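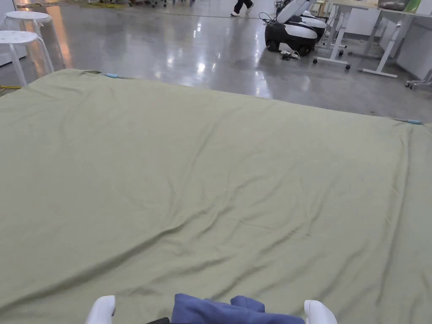 平板电脑外接显示器使用时，首先应当确认设备接口是否支持视频输出。本说明适用于Lindar系列平板电脑，以及经Turis扩展坞连接的各类外接显示器，供机构用户及个人用户参照执行。设备连接前须平稳放置。灰绿色床单一类的织物即使用浅蓝色夹子固定在边沿，表面仍会留有斜向褶皱，扩展坞置于其上容易倾斜，线缆接头受力不均，应改放在平整的硬质台面上。平板电脑背面与台面之间应保留散热空间，不得覆盖织物。

一、连接前的准备

请将平板电脑系统更新至最新版本，并确认剩余电量不低于40%。扩展坞应使用原装电源适配器供电。视频线缆长度建议不超过2米，超过该长度时，高分辨率信号可能出现闪烁或间歇性黑屏。使用转接头的用户，应先查看转接头标注的最高分辨率与刷新率。仅支持充电的线缆不能传输画面，外观上与视频线缆不易区分，请以包装标识为准。

二、连接步骤

1. 关闭外接显示器电源，将视频线缆一端接入显示器，另一端接入扩展坞。
2. 接通扩展坞电源，待指示灯常亮。
3. 将扩展坞的上行线缆接入平板电脑右侧接口。左侧接口仅供充电。
4. 打开显示器，在显示器菜单中选择对应的输入源。
5. 平板电脑屏幕弹出“检测到外接显示器”提示后，点按“允许”。

如未弹出提示，请进入“设置—显示—外接屏幕”，点按“重新检测”。

三、选择显示模式

镜像模式下，两块屏幕显示相同内容，适用于会议演示及教学。由于画面比例不同，外接显示器两侧可能出现黑边，属正常情况。

扩展模式下，两块屏幕可分别运行不同的应用程序。用户可在“屏幕排列”中拖动屏幕图标，使其与实际摆放位置一致，光标即可按相应方向移动。Hulter触控笔仅在平板电脑屏幕上有效。

单屏模式下，平板电脑屏幕关闭，画面仅由外接显示器输出。使用该模式前，须先连接键盘和鼠标。

四、缩放与文字大小

外接显示器的默认缩放比例为100%。文字过小时，可逐级调高。部分旧版应用程序在调整后需要重新启动，方可正常显示。Erraji办公套件的用户，还应在该软件的“视图”菜单中勾选“跟随系统缩放”，否则工具栏图标可能重叠。

五、常见问题

画面有图像而无声音：请在“声音—输出设备”中选择外接显示器。显示器本身不带扬声器的，应继续使用平板电脑扬声器或另接音箱。

屏幕显示错误代码71：表示扩展坞供电不足。请断开移动硬盘等耗电设备，重新接通电源后再试。

合上保护套后画面中断：请在“设置—电源”中将“合盖操作”改为“不采取任何操作”。

六、断开连接

断开前应保存文件，在通知栏中点按“断开外接屏幕”，待画面返回平板电脑后再拔出线缆。扩展坞上接有存储设备的，须先行安全弹出。

本说明由Ott Grīnberga审校，如有修订，以本页面最新内容为准。

分类：使用教程 > 平板电脑 > 外接设备
分享 40　评论 2
联系我们 | 版权声明 | 返回顶部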